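March 23, 2024

Back on the little percussion things today, and I do enjoy these! Saulius Siliņa wants the gold shaker (the maraca-looking one, egg-shaped head) kept out for the Krūmiņa box, so I had it over the white board for a good while, fussing with the handle, which narrows nicely toward the tip.
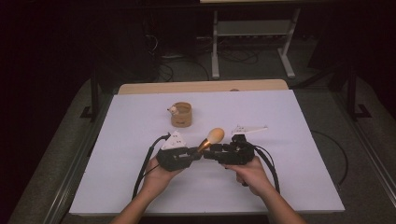
## For April

- Ask Pustley for 30 more small tan cups like the one with the white animal on its rim – everybody loves that one.
- Find a soft bag for the shaker.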